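Meltine Hand-Held Demonstrations: Frequently Asked Questions

Welcome! If you've signed up to record demonstrations for Meltine, or you're just curious how a robot learns to put things away, you're in the right spot. We update this page whenever the same question lands in our inbox twice. Last big update: October.

The basics

What is Meltine?

Meltine is our open collection of everyday tabletop tasks, recorded by people holding a gripper in their own hand. Each recording shows one job from start to finish: moving a cup, folding a napkin, sorting spoons. A learning system then studies the recordings and tries to work out how to do the same job with a robot arm. We love this approach because you can collect in a break room, a kitchen or a hallway, with no arm bolted to anything.

Who runs it?

A small group at Badiline, with a second collection site at Erkurar. Badiline looks after the grippers, the storage and this page. Erkurar does most of the review work and has strong feelings about lighting (they're usually right).

Do I need to know anything about robots?

Not a thing! Some of our best recordings come from people who had never touched a gripper before. If you can squeeze a pair of kitchen tongs, you have the main skill. There's a short practice session before your first real one, and you can repeat it as often as you like.

How many demonstrations do you have so far?

The cup task has 3000 accepted demonstrations, and it's our biggest. The napkin task has 309 and the spoon task has 106, so if you get to choose, please choose spoons.

Recording

How does the gripper work?

You hold the handle, and the trigger opens and closes two fingers. A camera on the gripper sees what the fingers see. Position and finger opening get saved along with the video, so later we can play back where your hand went and when it closed. That's all the robot gets to learn from, which means anything you did with your other hand is a mystery to it. Keep that hand in your lap.

What counts as one demonstration?

One try at one task, beginning with the gripper open and still, and finishing with the gripper open and still again. Wait a breath at each end. If you run two tries together, we can sometimes split them in review, but it's slow work and we end up throwing some away.

How fast should I move?

At the speed you'd use to pour coffee for a guest. Very slow recordings teach the system to dawdle, and it picks up the habit amazingly well. Very fast ones blur the picture. A bit of blur during a long reach is fine. What we want clear is the moment the fingers close and the moment they let go.

I dropped the object. Do I delete the recording?

Please don't! If you dropped it and picked it up again in one smooth go, keep recording and finish the job. Recoveries are some of the most useful examples we have. A system that has only ever seen perfect runs has no clue what to do when a cup tips over. Just mark the recording "recovered" when you save it. If the object rolled off the table, stop there and mark it "ended early."

Should I do it exactly the same way every time?

No, and this surprises people. Start from a different spot. Shift the objects by a hand's width. Come in from the left for a while, then from the right. Change one thing at a time, though, and stick with your change for a few runs, because the reviewers tag each group and it helps them enormously when the groups are tidy.

There is one exception. Always finish in a way that matches the task card. If the card says the cup goes mouth down, then mouth down it goes, even if you'd stack it differently at home.

Can I bring my own objects?

Yes, if the task card has "open objects" at the top. Plain things are great, and so are ugly mugs. We can't take anything with a name, an address or a face on it.

My pads are wearing out. Is that a problem?

The foam on the fingers takes a beating. A little fraying along the cut edge is fine, and some roughness is good variety. Swap the pad when it peels or when you can see the finger through it. Spare pads are in the lid of the case. Write the swap in the session notes so we know which recordings came before and which came after.

What should the background look like?

Normal. Leave the shelf, the wall socket and the chairs where they are. The one thing we ask is that people stay out of view, along with screens showing anything private. Mixed light is fine too. A dark corner behind the table has never sunk a session.

Cups, in particular

Why so much about cups?

Paper cups are cheap, light and surprisingly tricky! They squash if you squeeze, they slide if you don't, and nested cups cling to each other. Many of the questions we get are about them, so they have their own section.

Where do I grip the cup?

On the side wall, with the lightest hold that keeps it off the table. Gripping by the rim works, but the rim bends and the recording then shows a cup shape that changes partway through. If you tilt the cup on the way, that's welcome. People tilt cups all the time.

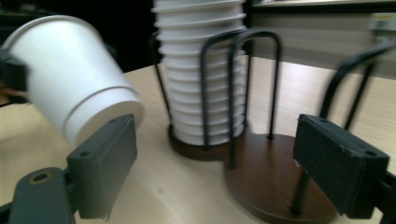

Desmet wrote in to say that the tilted runs were the ones that finally got their own system past a bad habit. It had been treating every cup as if it stood straight up, and it would push the fingers down onto the rim and crumple it. They added tilted examples in small batches, retrained after each batch, and saw fewer crushed cups from the second batch on. Their request to all of us: please note the direction of the tilt in the session notes, as toward the hand and away from the hand seem to be learned as two separate skills.

We've taken that on board. The save screen now has a tilt box with "toward," "away" and "mixed." If you recorded before the box existed, you don't need to go back and fill it in.

The task card shows two holders. Which one do I use?

Both appear in the two-holder version, and the card tells you which is the source and which is the target. Swap their places on the table every so often. Otherwise the system may learn "go right" when we want it to learn "go to the other holder," and those look identical until somebody moves the furniture.

The wire on the holder keeps catching my gripper. Any tips?

Lift higher before you move sideways. Touching the wire is allowed, and you can keep the recording as long as the holder doesn't fall over. If it keeps happening, turn the holder a little and carry on from there.

After you record

When will I hear back?

Review takes 2 weeks. You'll get a list of which recordings were accepted and a short note for any that weren't. The most common note by far is "no pause at end."

Can I see what the system learned from me?

Sort of! We can't point to a single motion and say it came from you, because the training mixes everybody together. We do post clips from each round of robot trials, including the clumsy ones, and you're welcome to watch for your own style in there. Left-handed contributors swear they can spot theirs.

Can I take my recordings back out?

Yes. Send us your session code and we'll remove them from the next release. Copies of older releases that people have already downloaded are out of our reach, so please ask early if you're unsure.

Can I use Meltine in my own project?

Please do, and tell us how it went. Failed experiments are very welcome too. The download page lists the releases, and the notes for each one say which tasks changed.

I have a question that isn't here.

Use the contact form at the bottom of the page and put the task name in the subject line. Spoon questions get answered first.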